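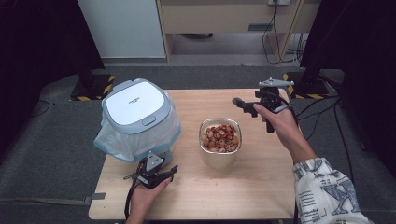 Notebook entry, October. Open day, demonstration bay. Entered by E. Szabo.

Purpose of the day: to receive visitors from Suvham and from the Pacheco training college, to show the tabletop task with the hand-held grippers, and to allow visitors to try the grippers themselves. Present from our side: Jhosep Llanos (demonstrations), Yeison Apaza (recording and data), Wálter Urrego (floor and safety), and the undersigned. Kevin Carhuamaca came over from Jamov for the afternoon.

Morning setup

The bay was opened at 7:40. Urrego checked the stands and the hazard tape on both bases. The tape on the left base had been replaced the evening before and was holding. Cables on the right side of the floor still run loose across the carpet from the stand. Visitors were therefore kept to the front of the table, and no one was brought in from the right. A proper cable cover has been requested twice. Please treat this as the third request.

The table was laid out as for the regular bowl task: trash can with the push-button lid toward the left back corner, metal bowl in the middle, one gripper for each hand. A fresh bag was fitted to the can. Llanos prefers it hanging loosely over the sides, as the task sheet does not specify how it should be fitted and he wishes the policy to meet bags as people leave them. Apaza does not agree and would like the bag tucked in. This was not settled and should go on the list for the next planning meeting.

The bowl was filled nearly to the top. For ordinary sessions we fill to half. The fuller bowl is easier for a group to see from a distance, but the pieces at the rim are disturbed by the slightest contact, and the day's recordings should not be mixed with the half-full set. Apaza has put them in a separate folder labeled "open day – full bowl."

Demonstration, first group

The first group was from Suvham. Llanos opened with the grippers alone and did not start the recording until the group had asked its questions. He explained that the operator holds one gripper in each hand and performs the task as a person would, and that the motion of the hands and fingers is what we keep. Most of the group had expected to see an arm on the table. Next time, this should be stated in the invitation.

Questions raised, with the answers given:

Why two hands for a task with one bowl. The lid button needs pressing, and the operator must be able to do this while the other hand is occupied. It also gives us data on one hand waiting while the other works, which has been a weak point in the Brumeck comparison.

Whether the cables affect the motion. Yes, to some degree. New operators hold their elbows out to keep the cable clear of the table, and this shows in the recordings. Llanos lets the cable hang past the hand and drop away, and recommends that everyone do the same.

How many recordings are needed. Llanos declined to give a general figure. For the bowl task we had 203 accepted recordings before the day began, against a target of 300.

Whether the operator's clothing matters. This was a good question and we did not have a complete answer. Sleeves are in view for much of any session, and we have made no rule about plain or printed fabric. Apaza will look at whether the sleeve has any effect on results and report back.

Demonstration, second group

The Pacheco students came after lunch. They were a larger group and had to be divided. Urrego took half of them through the safety points at the door while Llanos worked with the others, and the two halves then changed places. This added time, but the bay cannot hold the whole group with the dark panels in position on both sides, and the panels should not be moved during a recording day.

Students were invited to try the grippers. The usual difficulties were seen. They squeezed too hard, they looked at their own fingers and lost sight of the gripper tips, and several reached for the lid button with a knuckle. One student asked to use the grippers with her hands exchanged and did well. She was asked to repeat the attempt for the recording and agreed.

In all, 31 recordings were made with visitors operating. They have been stored with consent forms attached and are not to be counted toward the 300 until Apaza has reviewed them. My expectation is that few will be accepted. They may still be useful as examples of first attempts, and Carhuamaca has asked whether Jamov could have a copy for its operator course. I have no objection, subject to the wording of the consent form.

Problems noted

The right gripper lost tracking twice in the afternoon, both times when the operator raised it high over the right rear of the table and tilted the mounting plate back. Llanos was able to produce the fault again on purpose after the visitors had left. The left gripper, held low at the front of the can, gave no trouble all day. We suspect the angle of the plate. The plate screws were checked and were tight. Apaza will compare the two units with their positions exchanged before anyone adjusts anything.

The gray strap at the front left of the table is still lying out over the edge. It did not interfere with the work, but it should be tied back or removed. Urrego to decide.

Pieces from the bowl went onto the carpet during the student session. The floor was cleaned at the end of the day. Please check under the desk at the back as well, where they tend to collect near the power cords.

Remarks from visitors

The Suvham group would like to return when a trained policy can be shown on the same table, with the same bowl and can. I told them we could not offer a date. Carhuamaca considered the explanation clear but the demonstration slow, and suggested that the first complete run be done without commentary. Llanos accepts this and will change the order.

Actions

Apaza: review visitor recordings; exchange the grippers and repeat the tracking check; sleeve question.
Urrego: cable cover; strap; second pair of floor markers for the visitor line.
Llanos: revised running order for the demonstration; written note on bag fitting – both positions, with reasons.
Szabo: consent wording for Jamov; correction to the invitation text.

Bay closed at 5:50. Grippers returned to the cabinet, table left in place for the morning session.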